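Parade float notebook, October

Barn, 7:40 in the morning. Cold enough for gloves, but you can't tie florist wire in gloves, so mine are in my pocket.

Starting this page fresh because the last one got coffee on it. Where we stand: the Leltar Harvest Parade people have confirmed our slot, we're behind the middle school band and ahead of the antique tractors. I'm thrilled about the band and a bit worried about the tractors, which like to close the gap on the hill. Dalia Metwally is this year's grand marshal (forty-one years driving the library van, and she taught half the town to read out of the back of it!) and she'll be riding with us, so the float has to be something a person can sit on in comfort for the whole route.

Seat. Dinesh brought over the bench from his porch and we tried it on the trailer bed. Too low. Once the skirt is on, all you'd see from the curb is a hat. We put it up on 2 pallets and I sat there waving like a fool while he walked across the yard to check the view. Much better. It does wobble at the left rear corner, so it needs a shim and then lag bolts. Straps alone won't do, I don't care what we did last time.

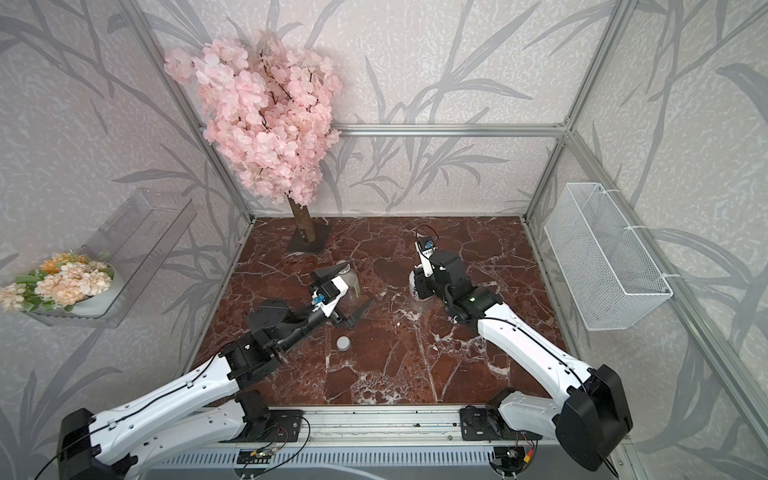
Step up to the trailer bed is still the old milk crate. Dalia says she's fine with it. I'm not! Ye-ji has a proper folding step with a handrail at her mother's house and is going to bring it over. If it doesn't turn up I'll build one out of the leftover decking.

Skirt. We have the green fringe from the Denau float (they switched to blue and gave us the whole roll, bless them). Stapled one side before lunch to see how it hangs. It hangs fine standing still. Then Dinesh pulled the trailer around the yard at walking speed and the bottom edge went straight under the tire. So the fringe has to stop short of the wheel wells, and I'm going to hem it up by 2 inches the rest of the way. Staples every hand's width, no more, because we have to get them all out again afterward and I remember how that went.

Hitch and lights checked. Right turn signal on the trailer is dead. Swapped the bulb, still dead, so it's the connector or the ground. Josefien, if you're reading this and you have your meter, please have a look before anyone goes and buys a new harness.

After lunch. Meifang called about the sound. The band director would like us not to play anything while they're playing, which, fair enough, they're right in front of us. We agreed on the little speaker only, and only when we're stopped at the Ait Ali bakery corner, where the announcer reads out Dalia's bio anyway. I wrote the bio last night and it came out at two pages. The announcer gets maybe a minute. Meifang is going to cut it down, and I've promised not to argue about what goes, except that the flood year story stays in. Everybody who was here then will want to hear it. 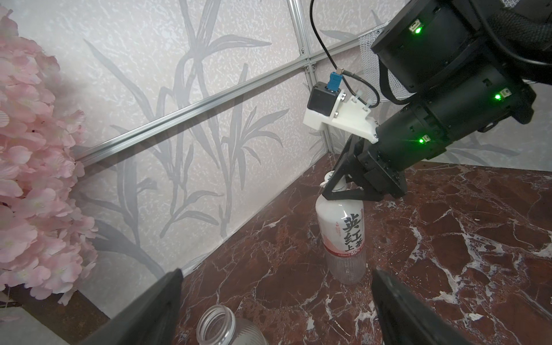
Banner. Proof came back from Tikedano Print with "Metwalley" on it. Caught it on the second read, not the first, so from now on somebody else looks at the proofs too. Sent it back with the right spelling in capital letters. They say it won't cost us anything as long as it hasn't gone on the machine, and it hasn't.

Letters for the back panel are cut and sanded. I put a first coat on 8 of them and then ran out of yellow. The hardware store's yellow isn't the same yellow, I held the lid right up against it in the window. Ye-ji thinks from the sidewalk you'd never see it. She may be right, but I'd see it, so I'm going to mix the two cans together and do everything over.

Walkers. Dinesh has them going two on each side, close to the wheels, with no candy thrown from the trailer at all. Candy gets handed out at the curb. This came up after the small kids ran in at the turn last year, and I'm completely with him on it.
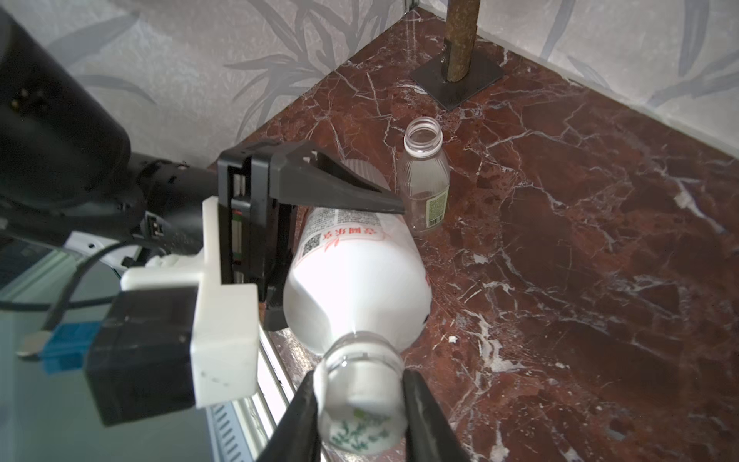

Still to do

Shim and bolt the bench, then sit on it again with the trailer moving.
Hem the fringe, cut back at both wheel wells.
Right turn signal (Josefien?).
Folding step from Ye-ji's mother, or build one.
Second proof of the banner, Meifang to read it as well as me.
Mix yellow, repaint all letters.
Ask Dalia if she wants a blanket. She'll say no. Put one under the bench.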